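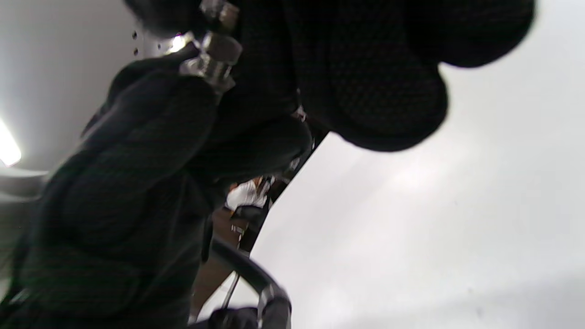

Week 3 handout - small parts, big table

Bring this sheet back next time, with your own notes on it. We got through the first half of the unit faster than I expected (lovely!), so there is room today for my favorite topic in the whole course: handling small metal parts.

**Where we left off**

Last time was fabric and padding. Soft things forgive you. You can grab a strap anywhere along its length and it will follow your hand. A metal fitting gives you a collar, a few ribs and a smooth stretch in between, and each of those feels different under a fingertip. Learn them with your eyes closed first. It sounds silly and it works wonderfully.

**The pinch**

1. Clear the table down to the one part you are working on.
2. Lay the part on its side, long axis pointing left to right.
3. Pick it up with thumb and first finger, pads flat, no nails.
4. Bring the other hand in to meet it. Both hands hold for a slow count of three before the first one lets go.
5. Set it down where you found it and go again.

Do 60 passes, rest, then 60 more with the hands swapped. Most people rush step 4, and that is where parts end up on the carpet - a short silver cylinder can roll a surprisingly long way!

**Gloves**

Thin fabric gloves change everything. You lose the fine texture, so the ribs nearly vanish, but you keep the edges, and edges are enough. Start bare-handed for the first 2 sets and then put the gloves on. The Juker practice sheet has a space for each set; please fill in both columns, even on a bad day.

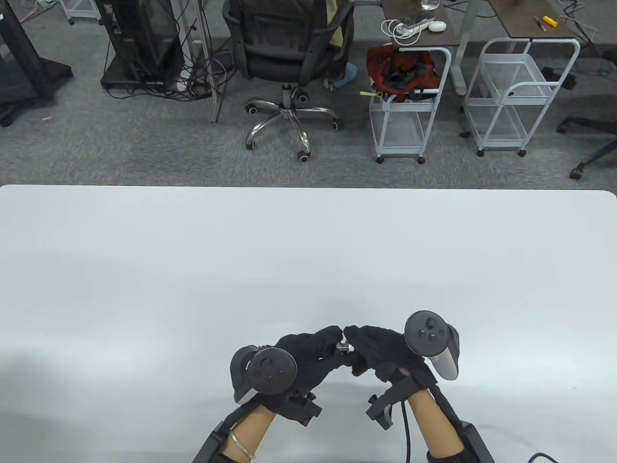

Baris asked whether it wouldn't be better to begin with gloves from the first set, so that the hands never get used to the extra feeling. A great question, and I went back and forth on it. My answer for now: try it both ways and compare your own columns. If gloves-first gives you fewer drops over 100 passes, stay with it and tell the group.

**For next time**

- Read the Balalton notes, section 3, on hand-to-hand transfer. The part on wrist angle is short and very good.
- Practice at a table that is higher than your elbows, then one that is lower. Write down which shoulder complains.
- Pick one small metal thing from home, a key or a bolt will do, and bring it along.

We start with the bolts.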